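How Does a Front-Loading Washing Machine Work?

Dirty clothes go in. Clean clothes come out. In between, the machine does a job that people used to do by hand with a tub, a bar of soap and a lot of rubbing. Let's find out what goes on behind the round door.

Two tubs, one inside the other

A washing machine has two tubs. The outer tub stays still and holds the water. The inner one is called the drum, and it is the part that spins. The drum is a metal cylinder with hundreds of small holes in its wall. Water can pass through the holes, but your socks can't.

Inside the drum are a few raised bumps called paddles. When the drum turns, the paddles lift the clothes up one side. Near the top, the clothes fall back down into the water with a splash. This happens over and over again. The lifting and dropping pushes soapy water through the cloth and knocks the dirt loose.

Why is there a door on the front?

Some washing machines open at the top and some open at the front. A front loader has its drum lying on its side, so gravity does part of the work. It also needs less water, enough to wet the clothes and make a shallow pool at the bottom.

Of course, a door on the side of a tub of water has to close very tightly. Around the opening is a thick rubber ring called a gasket. When the door shuts, the glass presses against the rubber and keeps the water in. A lock clicks on when the wash begins, and it stays on until the machine is safe to open.

Signs on the door

Many washing machines have pictures on them so that people can understand the rules without reading. A circle with a line through it means "no" or "do not." You may have seen the same kind of circle on a street sign or at a swimming pool. 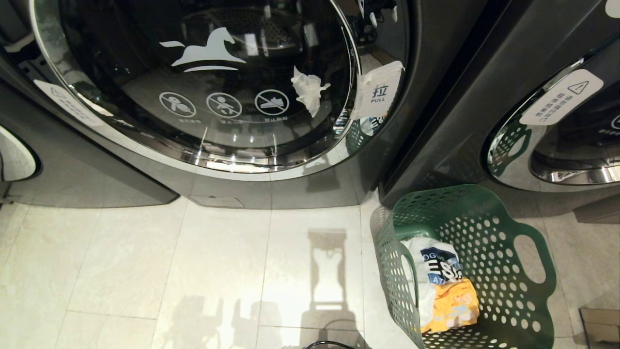 Three "no" signs on a washer door. The tab at the side says PULL in English and in Chinese.

One of the signs on this door shows a child. A washing machine is never a place to hide or play, even when it is switched off. The door can shut tight, and it is hard to open from the inside. Pets can climb in too, so always look in the drum before you close the door. Another sign shows a shoe. Shoes are heavy and can bang against the drum and the glass. Check the signs before you put anything unusual in a machine.

What happens during a wash?

First, the machine fills. Water flows in through a hose and picks up the detergent on its way to the tub.

Next, it washes. The drum turns slowly, often one way and then the other, so the clothes don't get twisted into a knot. Detergent helps water grab onto grease and dirt.

Then it rinses. A pump pushes the dirty water out through the drain hose and clean water comes in.

Last, it spins. Now the drum turns very fast. At 400 turns a minute, clothes press flat against the wall of the drum and water flies out through the holes. Many machines can spin much faster than that. When the drum stops, the clothes are damp and ready to dry.

The tissue problem

Girish Thakur runs the Wimthorpe laundry room, which has 41 machines. He says the thing he cleans up most is tissue. One tissue left in a pocket gets wet, falls apart and sticks to everything. He picks the bits off the clothes, the rubber ring and the glass.

You can help at home. Before you put your clothes in the basket, turn out your pockets. Look for tissues, coins, crayons and small toys. Crayons are the worst if the clothes go in a hot dryer afterward.

Try it yourself

Ask an adult to help you. Put a dirty sock in a plastic jar with a tight lid. Add warm water and 2 drops of dish soap. Close the lid, hold the jar on its side and turn it over and over for 5 minutes. Look at the water. Where did the dirt go? Pour it out, add clean water and turn the jar again. You have washed and rinsed a sock.

Words to know

Drum: the part of the machine that holds the clothes and spins.
Gasket: a rubber ring that stops leaks.
Detergent: soap made for washing clothes.
Rinse: to wash away soap with clean water.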